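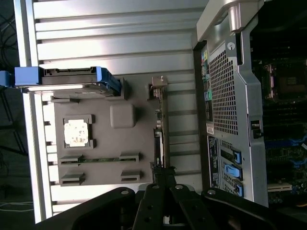
Could the next report say a bit more about what the money has gone on, and rather less about screws? That was Idell's note on our last one, and a fair point it was, so we have put the spending nearer the top this time and tried to keep the screws to a minimum.

Progress report to the Rerkulard Fund
Tshabalala Road Shared Workshop, computer stripping arm
26th July

First of all, thank you again for your patience over the spring. We lost a good few evenings to the leaking roof, and it was a great relief to get back to the bench and find everything as we had left it.

Where the money stands

Your grant was £3212. We have spent £955 of it since the last report, mostly on the gripper fingers, a longer set of cables and the plastic for printing trays (we got through far more of that than we had planned, as the first few trays came out warped). The rest is set aside for a second camera and for the electricity, and we don't expect to come back to you for more.

What we have been working on

You will remember that the idea is to have the arm take old desktop computers apart gently enough that the useful bits can be used again. Hard drives came first, being a nice chunky shape and held in caddies with a handle. Since then we have moved on to the cards inside, and these are a good deal fussier. A graphics card wants to come straight up out of its slot, and if the fingers take hold even slightly crooked it jams and the whole machine lifts with it. We have spent over eight evenings on that one movement alone, and I think most of us now dream about it.
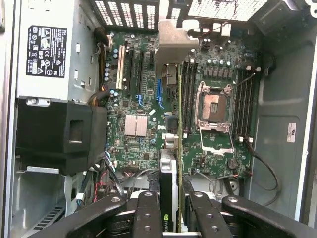 The gripper holding a graphics card in an open tower.

The new fingers are a real improvement. The old pair had a smooth face and slid about, and we had taken to wrapping them in rubber bands, to everybody's embarrassment. We now close them slowly, stop, and lift a little at a time — slower than doing it by hand, but much kinder to the board.

The tray has been redrawn too, so that drives, processors and memory each have a place to go. We call this version Flosance, after the name on the old biscuit tin where the first sketches were kept, and the name has rather stuck.
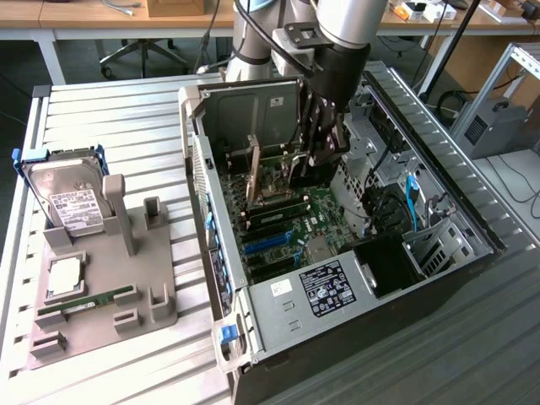
What comes next

Memory modules are next on the list. The latches at the ends are small and stiff, and we would like the arm to open them without help. After that we hope to run a whole machine from start to finish by October, and you would be most welcome to come and watch, with tea laid on.

One thing we would like your view on is whether the tray drawings may be shared freely. A school workshop has asked for them and we should be very glad to say yes, but the grant letter asks us to check with you first.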